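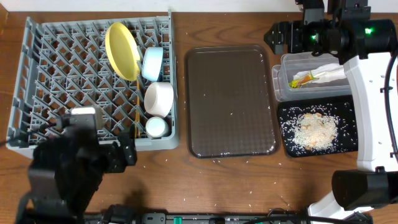

Gray rack, yellow plate, the usual bowls.

drakdale_dan
Settle something. My sister-in-law Itzel moved in for March and she rinses every dish before washing it, washes it, then rinses it again. Our water bill went up 13 dollars. Am I allowed to say anything?

XMercado
No. You are allowed to sigh near the sink.

hartmut_w
Rinsing first is correct. Otherwise you are washing plates in soup.

drakdale_dan
Scrape first, Hartmut. Scraping is free.

hartmut_w
Scraping does nothing for egg.

shanthi78
Fill a basin, glasses first, greasy stuff last, one quick rinse under a thin stream. My grandmother in Arriaga did dishes for nine people that way and would have thrown you all out of the kitchen.

XMercado
Basin people scare me. By the end it's a pond.

shanthi78
So change the water?? You get two basins and still come out ahead of a running tap.

drakdale_dan
Tried the basin at lunch.

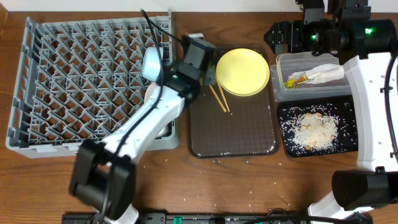
Itzel watched me do it and then rewashed a fork, with eye contact. I'm paying for the water and apparently also for the fork's dignity.

hartmut_w
Was there egg on the fork

drakdale_dan
There was some egg on the fork.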